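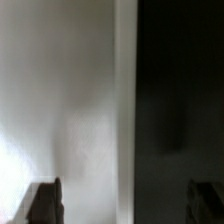

I would like to speak up for the small show with nothing to look at. I mean a band, some amps, and whatever happened to be behind them when they plugged in. Somewhere in the last few years it was decided that every act playing to 120 people needs a video wall, and that the video wall needs jellyfish. I have stood through a lot of jellyfish. A pale wall with one large near-black panel next to it, like the pair at the top of this page, strikes me as a perfectly decent backdrop for a rock band. Put a drummer in front of it and I'd have no notes.

My conversion came at a Borko show in the spring. Borko is four people who play loud, slightly seasick guitar music, and they play it well. For this tour they had bought a projector. During the first song it showed us a forest. During the second it showed us a message saying that it could not find a source, and the whole room, which had been politely swaying, began to stare at the message. The bass player turned around to see what we were all looking at and missed her entrance. By the fourth song a man in a headset was crawling across the stage with a cable in his teeth, and he got the biggest cheer of the night. I cheered too. He was working hard.

Compare that with Alero, who opened. They had two lamps, one of them a desk lamp, and they spent the whole set facing each other as though they were trying to settle a bill. I can still hum three of the songs. I couldn't tell you what shirts they had on, and I was close enough to be hit by sweat.

Somebody will say that people expect more for their money now. The ticket was more than I used to pay, I admit, and around 300 of the dollars I spend on concerts each year must be going toward jellyfish by this point. I'd happily have some of it back, or see it go to the sound guy, or to a second bathroom.
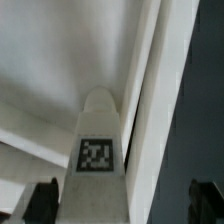
Karlijn Timmermans thinks I'm being a snob about this. She wrote to me in August, after I'd grumbled in print about the visuals at the Liu show, to say that she is five foot one and has not seen a band's feet since high school. For her the screen is the concert. Without it she has paid to look at the back of a tall man's jacket and listen to him explain the record to his date. She added that if I liked bare stages so much I could go watch a sound check.
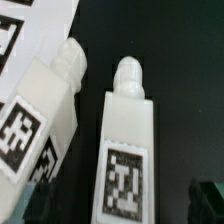

I've thought about that letter more than I'd like. She's right about the jackets. I am six foot two and have been that jacket for most of my adult life, though I try to keep quiet about the record. So let me give up some ground: in a room that holds 400 or more, point a camera at the band and put the band on the screen. Show me the guitarist's hands. Show Karlijn the feet. I have no quarrel with a screen that shows you the thing you came for.

What I can't get behind is the other kind, the loop that would look the same if the band had gone home. Unard's new tour has a twelve-minute film of a highway at night. It's a nice highway. The band has to play to a click so that the tunnel arrives with the chorus, which means they can't stretch a song when the room wants it stretched, or bail out of one that's dying. Josefien Maes, reviewing the same tour, called it "very tight." It was tight. So is a parking garage.

Meanwhile the college station near me still puts on shows in whatever room it can get the keys to, usually with the overhead lights on because the dimmer is in a locked closet. The bands look terrible. The last one I saw there played a song they had finished writing that afternoon, fell apart halfway through, laughed, and started over, and there was no highway to wait for them.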